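Zweiarmzelle bei Molemby: Der große Greifervergleich läuft

1. März 2020

Seit Januar wird in der Testwerkstatt von Molemby gegriffen, abgelegt und wieder gegriffen, und jetzt gibt es endlich etwas zu berichten! Das Team vergleicht zwei Sätze Greiferfinger, die starren von Firomel und die etwas nachgiebigeren von Aravena, und zwar mit ganz normalem Kleinkram: Schachteln, Fläschchen, Verpackungen, kleines Werkzeug. Die Aufgabe klingt harmlos. Zwei Arme sollen einzelne Teile vom Tisch aufnehmen und in einen Einkaufskorb räumen, ohne sich dabei in die Quere zu kommen.

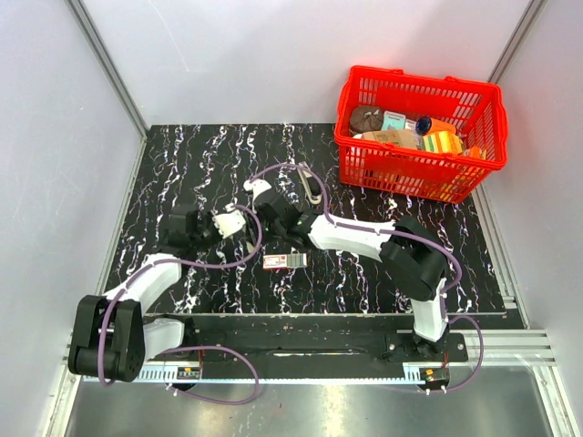 Beide Greifer dicht beieinander über der Tischmitte, rechts oben der rote Korb.

Gerade die Mitte ist die spannende Zone, denn dort überschneiden sich die Arbeitsräume der Arme. Der bisherige Controller hat in solchen Lagen gern einen Arm komplett angehalten, bis der andere fertig war. Mit der neuen Steuerung von Fostiston wird die Bahn laufend angepasst, und das sieht man den Bewegungen schon nach wenigen Durchgängen an: viel flüssiger, viel weniger Warterei.

Pro Fingersatz sind 80 Versuche angesetzt. Der erste Satz ist durch, mit 81 statt 80 Läufen (einer wurde nach einem Neustart des Controllers wiederholt und steht trotzdem im Protokoll). Ein Umbau auf die anderen Finger dauert samt Kalibrierung nearly nichts im Vergleich zu früher, nämlich 15 Minuten. Knifflig bleiben die flachen Packungen, die kaum über die Tischfläche hinausragen. Die Finger müssen dafür sehr tief anfahren, und ein Millimeter zu viel löst sofort den Kraftstopp aus. 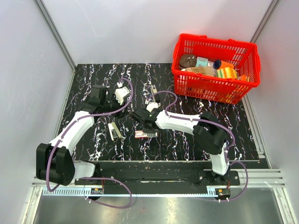
Kann man die Finger auch ohne die neue Steuerung testen?
Das geht, die Fingersätze passen ebenso an die Arme mit dem alten Controller. Für den Vergleich bleibt die Steuerung allerdings in allen Läufen dieselbe, damit die Ergebnisse zusammenpassen.

Als Nächstes ist der zweite Fingersatz dran, danach folgen 4 Durchgänge mit veränderter Kameraposition. Die Auswertung beider Sätze erscheint an dieser Stelle, sobald die Protokolle durchgesehen sind, und wir freuen uns schon sehr darauf!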